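Gravudthorpe, arm on the small cart
August 2, 2019

Wrist cable again

Came in to a note from Ka-ming taped to the cart: "wrist camera dropped out on the low reach, came back by itself, probably software." I don't like "came back by itself" and I don't like "probably software". Every time somebody has written that in this book the next page is about a connector.

Power up was clean. Plotel found the arm and the gripper and the camera and showed green for all of them, which tells me they were plugged in at that moment and very little else. Left it sitting in the park pose with the video running while I made tea. No dropouts. Jogged joint 5 by hand from the pendant, one way then the other, slowly. No dropouts. Then did the low reach, forearm almost down at floor level and the wrist rolled over, and lost the picture straight away. Brought it back up and the picture returned.

So it's the pose. Repeated it until I was bored. The picture goes when the roll gets past a certain point with the elbow low, and never with the elbow high. That isn't what a driver fault looks like to me. Ka-ming's argument is that the driver could be starved when the planner is working hardest, and the low reach is the hardest plan. Fair enough, so I tried it with the planner shut off and only jogging. Same thing.

Opened the cable wrap. The camera lead has been running on the outside of the air line, under the same tie, and where the tie bites the jacket has gone white and flat. Nothing cut through that I can find. Bending the lead there with my fingers gives me the dropout on demand, arm not moving at all. I showed Ka-ming and he did it himself and stopped talking about the driver.

Whoever last dressed this pulled the ties down hard. It may well have been me. The last entry on the wrap is from October and has no initials.

Replacing the lead

We had one spare in the drawer, a bit longer than the old one. The Trutine sheet says to leave a service loop behind joint 4 and another at the wrist. It gives a drawing of the loops and no length for either, so you're left guessing off a drawing that isn't to scale. I've gone by what works:

Arm to park, air off at the wall, power off at the cart. Lock on the switch, key in pocket.
Old lead out from the camera end first. The little screws on the camera plug are soft, so use the good driver.
New lead in from the base up, inside the air line this time.
Hook-and-loop straps in place of zip ties everywhere past the elbow. There are to be no zip ties past the elbow from now on.
Loop at the wrist big enough to get a thumb through with the roll at its worst. Check it at both ends of travel before closing the wrap.
Power on, jog only, wrap still open. Watch the lead, not the screen.

On the first go the loop at the wrist was too generous and wanted to catch the gripper finger housing when the roll came back. Took some of it up behind joint 4 and it sits better. It's still the part I'd look at first if something goes wrong.

Hüsnü came by and asked if we could just buy the sleeved lead set Trutine offers. We could. I have yet to see anything that says it bends any better than this one does, and the sleeve makes it harder to see wear. I'd sooner have a bare lead I can look at. He wants it put on the list anyway, so it is on the list.

Camera bracket

With the wrap off I had a look at the Sjögren bracket. One of the screws was loose enough to turn with a fingernail. The bracket hadn't shifted as far as I can tell from the pencil marks, but the pencil marks are mine and they are fat. Took both screws out, cleaned them, put them back with a drop of the blue stuff, and scribed a proper fine line across the bracket and the wrist plate.

The camera has been off and on, so the old hand-eye calibration is not to be trusted. Ka-ming would have left it. His view is that the bracket has a locating pin and goes back in the same place. I've heard that about locating pins before. The hole is worn, you can rock it.

Ran the board routine. It takes 20 poses and wants them spread out. Plotel gives a score at the end and we got a good one, better than the number written inside the cabinet door. I don't put much weight on that. The score tells you how well the poses agree with each other, and you can get a lovely score with the board sitting in nearly the same place every time. The check that counts is touching a known point, so we did the pin test: pointer in the gripper, drive to the cross on the plate, look at the miss. Top of the plate fine. Bottom of the plate, low reach side, it was off by enough to see without the glass. Did the routine again with more of the poses down low and the miss got smaller. Not gone. Good enough for picking bits up off a floor, not good enough for anything that has to go in a hole.

Both results are on the sheet clipped inside the door. Please write the next ones under them and don't start a fresh sheet.

Gripper

Fingers looked all right. Pads are shiny at the tips. Wiped them down with the alcohol and they went back to matt, mostly. Closing pressure reads 38 on the gauge, same as it did before, though the gauge sticks and you have to tap it. I tapped it. If somebody gets a different number, tap it and look again before changing the regulator.

There's a faint hiss from the elbow fitting on the air line. Pushed the tube home and it stopped. That fitting has been "fixed" by pushing the tube home several times now, going by this book. It needs a new fitting.

Low reach with the new lead

Took the cart round to the corner and ran the low reach for real, at slow speed, Ka-ming on the stop button. The picture held the whole way down. Ran it over and over, then rolled the wrist to the end of travel and back while it was down there, and it held for that as well. I'm calling the lead fixed and the reason known. I'm not calling the camera reliable until it has had a proper week.

What bothers me more is what the software makes of this corner. The detector is meant to find the loose pieces on the floor and leave the rest alone. It has two things against it here. The big white curved surface takes up most of the right side of the view and has next to nothing on it for the detector to hold on to, only smooth gloss and a few tiny specks up near the top. And the pale pieces are hard up against its lower edge, white against white. Plotel's outline for the biggest piece kept bleeding up into the curve and taking a bite out of it. A grasp planned on that outline would put a finger straight into the fixed surface. Hüsnü says raise the confidence threshold. I tried it, and the bad outline survived while a perfectly decent one on the smaller pointed piece disappeared. So the threshold isn't measuring what we'd like it to.

The dark lump between and under the pieces comes up as nothing at all, at any setting. I can't say from the picture what it is either, so I'll let the detector off on that one. It should still be treated as something in the way.

The floor is the one part it gets right. The brown mottled pattern separates from everything else, even as the narrow wedge you get between the dark trim and the white curve. Ka-ming reckons we could lean on that: only accept a pick where there is floor showing along at least one side of the piece. It's a sensible idea and cheap to try. I'd want to see it fail a few times before I believed in it, because a wedge that narrow won't be there from every pose.

Also, the wall seams come through on the slant in this pose, and the plane fit took one of them for the edge of the floor on a couple of runs. The seam line running down from the left is the usual culprit. I've turned the plane fit off for the low reach and given it the floor height by hand. Write it down if you turn it back on.

Saved the view with the roll where we stopped it, so there's something to test outlines against next week without dragging the cart round. 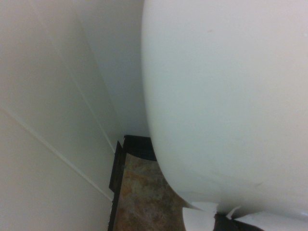

Still to do

New fitting for the air line at the elbow. A real one, not the one from the bottom of the drawer.
Spare camera lead, same length as the one now fitted. The drawer is empty.
Ka-ming to try the floor-showing rule on saved views first, arm off.
Pin test again at the low end after a few days' running. If the miss has grown, suspect the bracket hole.
Look at the wrist loop every morning before jogging. Initial it, please.
Speed stays at slow for the low reach until the outlines stop eating into the white surface. Hüsnü has been told and isn't happy about it.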